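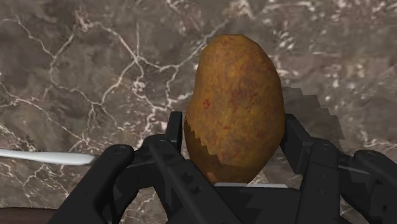
Ngọc Vũ wrote:
Great news on the Monddale break-ins! Police have charged 2 men and got back 66 stolen bikes from a lock-up on Kimlow Road. Mine went in April and I'd given up on it, so I'm over the moon. Go and look at the list if you lost one!

Print | E-mail this thread

jafri_lane wrote:
Brilliant work by the officers, and by whoever rang in about the van. My daughter's blue one might be there - fingers crossed. Do you need the frame number?

Ngọc Vũ wrote:
They asked me for it, but an old photo and the receipt did the job. Lovely chap on the desk too.

stemorari66 wrote:
Pleased for you all, but brilliant is pushing it. We reported that van 20 times between us on Jafri Lane before anyone came out. Charged isn't convicted either, so let's go easy on naming people.

jafri_lane wrote:
Fair point on the names, I've edited my post on the other thread. Still think they deserve a cheer! Getting that many back is amazing.

hilltop_mo wrote:
With stemorari66 on the delay, with Ngọc on the result. Has anyone heard when they're in court?

Ngọc Vũ wrote:
No date yet. I'm picking mine up on Saturday and I'll ask - can't wait to ride it home!

Print | E-mail this post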